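Fondbridge open day – notes on the kitchen demo
Forum: Service robots > Events and visits

esison
Posted June 12, 2019
Went to the Fondbridge open day. The main item was a two-armed unit at a kitchen counter, run in 10 minute slots. The sink side is a double steel bowl with a tall faucet, open underneath.

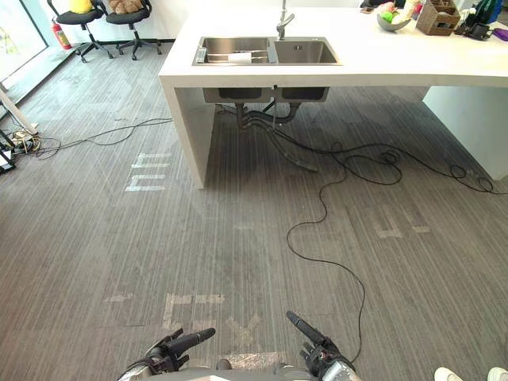

Floor is carpet tile, and I asked if the base drifts on it. Agata Colombo, who ran the slot, gave 2 cm over a full shift. I would like to see the log.

rundska_fan
2 cm is fine for driving and poor for grasping. Do they correct from the head camera?

esison
She said yes, before every pick.

heledd_m
I was in a later slot. The two-handed hold interested me more than the base. One hand goes over the top of the cup and the other takes the side and bottom.
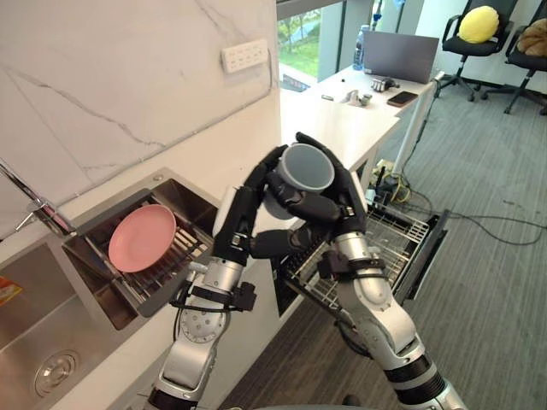
Re: Two hands for one cup

yoga.p
Slow, in my opinion. One hand and a decent wrist should handle a plastic tumbler.

heledd_m
Disagree. Regrasping is where you lose cups – our Pennington rig dropped 35 in 300 trials with one hand.

yoga.p
Then fix the fingers. Is there another open day?

esison
July, same building. Register by email.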